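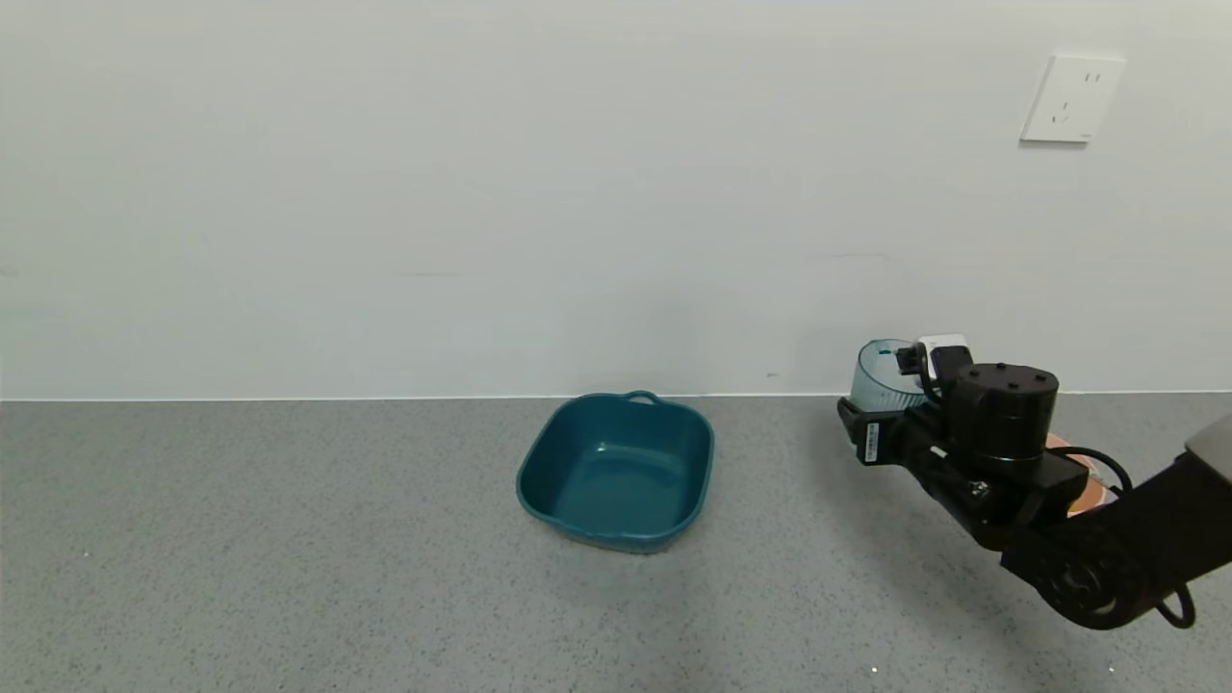
About Griseton House

Griseton House is a small cooking school for adults. We teach everyday cooking to people who did not learn it at home, who learned it a long time ago, or who now have to cook in a different way than they used to. Classes are held at our building on Cuypers Street, on the ground floor, with a step-free entrance at the side.

How the school started

Hazel Schumacher opened the school after nineteen years of teaching home economics in public schools. When her district dropped the subject, she kept getting calls from former students who wanted to know how long rice keeps or what to do with a whole chicken. She began with one evening class in a church kitchen, using her own pots. The class filled, and so did the next one. Two years later she signed the lease on the present building, which had been the lunchroom of the Broder shoe factory.

The lunchroom needed a lot of work. The gas line was replaced, the floor was leveled, and the old serving hatch was closed up. We kept the long windows on the street side and the coat hooks by the door, which still have the factory's numbers over them.

Hazel retired from daily teaching in May. She still runs the bread weekend and reads every course evaluation.

What we teach

Our main course is called First Kitchen. It runs for ten weeks, one evening a week, and assumes no experience at all. The early weeks cover knives, heat, eggs, and vegetables. Later weeks move on to soups, beans, roasting, and planning meals for a week on a fixed amount of money. Students cook a full dinner in the last session and invite one guest each.

We also offer:

Cooking for One
Cooking after a Diagnosis (low salt, diabetes, kidney)
Canning and Preserving
Bread Weekend
Kitchen English, for people learning the language

Cooking after a Diagnosis is taught together with a registered dietitian. It does not replace advice from your doctor, and we ask students to bring any written instructions they have been given. Family members who do the cooking at home may attend in the student's place or come along with them.

Kitchen English has no textbook. Students learn the words for measuring, cutting, buying, and storing food while they are doing it. Each student brings one recipe from home and teaches it to the group toward the end of the term.

How classes work

Every class begins with a short demonstration. After that students work in pairs, and the teacher moves from station to station. We do not grade anyone. At the end of the evening everybody eats, and everybody cleans up. Cleaning is treated as part of the lesson, so please do not plan to leave early.

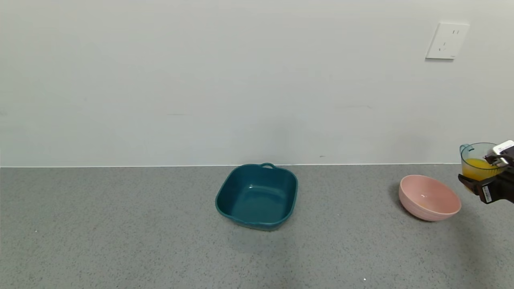

Counter with a square plastic basin.

Recipes are handed out on paper at the end of class, not at the start. Hazel found early on that students who had the sheet in front of them read it instead of looking at the pan, and we have kept her rule. If you need the text in advance because of a hearing or reading difficulty, tell the office and we will send it to you.

Aprons and tools are provided. Students should wear closed shoes and tie back long hair. Bring a container with a lid if you would like to take leftovers home.

Our staff

Jennylyn Gatchalian, Director. Jennylyn came to the school as a First Kitchen student and later worked in the office. She has been director since Hazel stepped back. She handles the schedule, hiring, and the budget, and teaches Cooking for One.

Wouter Vanhove, Lead Teacher. Wouter cooked in restaurants and then in a hospital kitchen before he began teaching. He wrote the current version of the First Kitchen course and teaches two sections of it each term.

Tahsin Sarkar, Teacher. Tahsin teaches Kitchen English and the bean and lentil sessions of First Kitchen. He also plans the shopping for all courses.

Branwen Prydderch, Registered Dietitian. Branwen works with us part time on Cooking after a Diagnosis and checks the nutrition notes printed on our recipe sheets.

The school in numbers

Since opening, 3,943 people have completed a course with us. Last year we had 553 students across all courses. We run 3 terms a year, and the recipe file now holds 200 recipes that have been tested in class.

Fees and assistance

Griseton House is a nonprofit. Course fees cover a little over half of our costs, and the rest comes from donations and from renting out the hall on the upper floor. We have a reduced fee for anyone who asks for it. You do not need to show proof of income. The Gosier Fund, set up by the family of a former student, pays the whole fee for a limited number of places each term, and applications for it go through the office.

If you have to miss a class, you may make it up in another section during the same term when there is room. Fees are refunded in full up to one week before the first session.

Visiting and contact

Visitors are welcome to watch a class before signing up. Please call the office first so that the teacher knows to expect you. Street parking is free after six, and the bus stops across from the main door.

Page last updated 03/02/2020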